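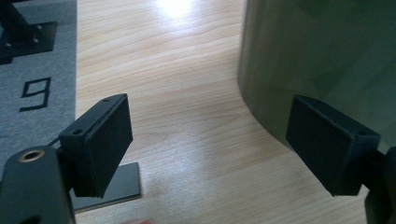
**Jeketer replacement finger kit for hand-held grippers - review after seven months**

17 Jan 2020

I look after the hand-held grippers at a small workshop in Mapplebeck. They are the sort you carry round a table and work with your own hand, with the same fingers on them that go on the arm in the cell. The fingers take most of the wear, and last July I changed all of ours over to the Jeketer kit. We had been using the Proledberg ones until then. This is how the kit has been to fit, set up and live with.

**What you get**

Two finger bodies, two flat pads, a bag of screws, a hex key and a folded sheet of instructions. The bodies come with the brass inserts already pressed in. On the old Proledberg fingers you cut your own thread straight into the plastic, and after a few pad changes the thread was gone and so was the finger. I would pay extra for the inserts alone.

The hex key is poor. It rounded over on the second set I fitted and I went back to my own. The instruction sheet covers the fingers and says very little about the cable, so if you have not taken one of these apart before, take a photo of how yours runs before you start.

**Fitting**

Allow 40 minutes for the first one. After that it is much quicker. I do it in this order:

1. Unplug the gripper and open the fingers as far as they go.
2. Free the cable from its clip and lay it to one side.
3. Take off the old fingers, left first.
4. Clean the faces the new bodies sit against. Old threadlock collects there in crumbs and will hold a finger off square.
5. Put the new bodies on with the screws just nipped up.
6. Fit the pads, also loose.
7. Close the gripper gently on a flat gauge block and tighten everything while it is closed.

The last step is the one the sheet leaves out. It tells you to tighten the bodies first and then the pads, and if you do that the pads meet at the tips with a gap behind. I did the first gripper by the book and had to slacken it all off again. Closed on a block, the faces pull themselves parallel and stay there.

Go easy with the pad screws. The holes are small and the heads are smaller, and there is no need to lean on them. A drop of medium threadlock is plenty. Keep it off the plastic.

**Running the cable**

My one real complaint is the cable. It has to pass close by the pad on its way across the mount, and the channel for it is shallow. With the slack set wrong it can ride up when the fingers close and get nipped. We lost one cable that way in the first fortnight. Now I leave a little slack on the mount side, open and close the gripper slowly by hand a few times, and watch the cable all the way through before I plug anything in. A deeper channel would have sorted this at the factory and I hope the next version has one.

**Checking the set-up**

Once it is together I do three checks on the table.

First, a strip of printer paper between the closed pads. It should drag evenly at the tip, the middle and the back. If it slips out freely at one end, slacken the pads and close on the block again.

Second, zero the opening in the software with the fingers shut. The Jeketer pads are thicker than the Proledberg ones by 2 mm each, so your old zero is no use. I forgot this once and spent a morning blaming the arm.

Third, a light grip on something smooth and curved, then something flat and thin. Flat pads are at their worst on rounded things, as there is so little touching, and any twist in the fingers shows up straight away as the object turns in the grip. It is a better test than the paper, though it takes a bit of practice to read.

**In use**

The finish is a plain matt black and it has held up. There are scuffs along the edges of the pads on the gripper that gets used most, none of them deep enough to catch a nail. I had expected the bevel on the pads to be neither here nor there, but it does help when you come down beside something low on the table, and we dig into the bench less than we used to.

Grip is fair with the bare pads. They are hard, and on glossy things they will slide if you do not close firmly. Koddale sell a thin rubber facing which sticks on and peels off cleanly, and I have that on one pair. It picks up fluff from felt, so those pads get a wipe with a damp cloth at the end of the day. The bare ones hardly need cleaning.

Stiffness is good. The old fingers spread at the tips when you squeezed hard, and you could see it happening. I cannot see it with these.

**Looking after them**

I check the screws once a week with a key, by feel, and have found 2 loose since the summer, both on pads I had fitted without threadlock. The cable gets a look at the same time. Once a month I repeat the paper check and the zero. So far the zero has barely moved.

Spare pads are sold on their own, in pairs. Spare bodies are not, so if you crack one you buy the full kit again. That seems mean for what must be a simple moulding.

**For and against**

- Brass inserts fitted, threads still good after several pad changes
- Stiff, with no spread at the tips that I can see
- Pads can be changed without taking the bodies off
- Cable channel too shallow
- Instructions give the wrong tightening order
- Bodies not sold separately
- Throwaway hex key

I would buy the kit again, and have one more on order for the spare gripper. If you already have Proledberg fingers and the threads are sound, I would run them until they go and change over then. Allow time for the cable.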